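3.2 Simulated workspace and task definition

The arm was assembled in the shared workshop at Atville from printed links, hobby-grade servos and a two-finger gripper of the parallel type. Before any trial was run on the physical arm, each task was first prepared in simulation, using a model of the workspace built by the authors and referred to below as Drundo. The purpose of this step was practical. The workshop bench is shared with other members, and the arm could be left in place only between sessions of the woodworking group, which limited physical testing to the evening hours.

The model was kept deliberately plain. Objects were given coarse meshes, with round shapes approximated by short straight segments, so that contact could be computed on the single desktop computer available to the project. The tabletop carries a veined marble texture in place of a flat color. Earlier trials on a plain surface had produced a controller that relied too heavily on the outline of the object - a weakness that appeared at once when the arm was moved to the real bench. 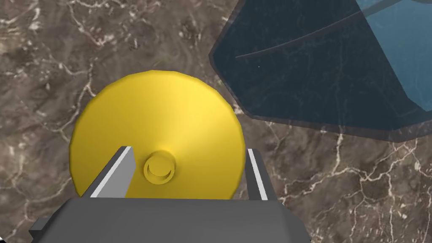 Figure 4. Wrist view in Drundo, with the gripper open before the yellow lid. A translucent blue container stands at the upper right.

The lid task requires the gripper to close on the central knob, lift the part clear of the table and release it inside the container. The knob is the only feature of the lid that the fingers are permitted to hold. Contact with the broad face is recorded but does not end the attempt, while contact with the container wall before the lift does. Each attempt is limited to 20 seconds of simulated time.

A total of 130 attempts were recorded in simulation, of which 50 were set aside for testing and were not used in tuning the controller. The starting position of the lid was varied between attempts, and the container was moved among eight fixed positions. Finger speed and closing force were held constant throughout.

The settings obtained in this way were then transferred to the arm without change, except for the closing force, which was lowered to protect the printed finger mounts. Two of these mounts had cracked during assembly and were replaced with thicker parts prepared on the Carbone printer at the workshop. The results of the physical trials are given in Section 4.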